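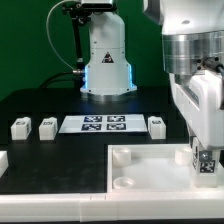 2 min read · 6 posts

Ridside Community Board › Council and civic › War memorial: name panel layout

G_Tipoki
The parish council has put out its drawing for the replacement name panels. 68 names in two columns, set by surname, no ranks. Each panel is 462 mm wide. The old stone had them by year of death. Has anyone seen a reason for the change? I couldn't find one in the minutes.

stubbs_n
It was raised in October under any other business. Surname order is easier to search and easier to add to. Ranks came off because the parish roll and the stone disagree on several of them. Drawing is by Dufour, same firm that did the lettering on the bus shelter plaque.

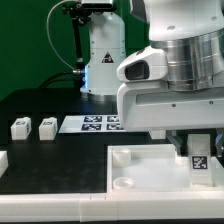
kkirkegaard
My concern is the fixing method, more than the order. The drawing shows four face-fixed studs per panel, straight through the slate, with no allowance for movement between slate and brick. Any locating system needs a datum. The white block between those two grey fingers has a square black-and-white marker on its front face, so there is a known feature to measure from, and the panels need the same: one fixed corner, the other three holes slotted. Otherwise the slate cracks at the stud.

stubbs_n
Slotted holes let water in behind. I'd rather have tight holes and resin. The panels at Boruvov Road chapel are done that way and they look sound to me.

kkirkegaard
Those are 498 mm tall and indoors. Ours face south-west on an exposed wall. Cover caps and a drip groove deal with the water — resin doesn't deal with the movement.
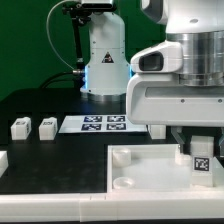 The other point is the gap behind the panel. The drawing gives none. I would ask for spacers and an open bottom edge so the wall can dry out.

RubyLeeT
Going back to the order of names. My great-grandfather and his brother were next to each other on the old stone, same year. They still will be under surname order, but the Pistus cousins had a different surname from their half-brother and will be split. I don't think "easier to search" is good enough for a list of 68.

G_Tipoki
Agreed. Comments go to the clerk in writing by 5/28/19. Kirsten, could you send yours with a sketch of the slots? I'll write separately about the order and the ranks.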